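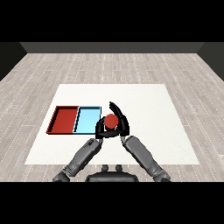

I came to Zeleke with the early bus, and the market street was still half asleep. Our group had 36 people, mostly from other small towns which want to do something for their own centres. We were invited for the open day on May 19, 2023, when the shops and workshops of the old street let visitors come behind the counter.

Panagiotis Stojanović met us at the fountain. He grew up over the bakery, moved away to study and came back after his father retired. He told us that when he was a boy you could buy shoes, nails and a wedding cake without crossing the road. Then the supermarket at Rostumell opened, and for many years there was almost only the chemist and the bank.

We were divided into two groups. Mine went first to Skeko, the repair shop, where they mend radios, lamps and bicycles in what used to be the post office. The old counter is still there and the letter slots hold screws now. After that we had coffee at Fandska – very strong, and served with a small plum biscuit I would gladly eat again.

I liked most the benches. The shopkeepers put them out in the morning and take them in at night, and older people sit there for hours. My own town removed its benches and I never understood why.

The rents I could not find out. I asked, and got a friendly answer without a number. The next open day is in November, when the street also has its lantern evening.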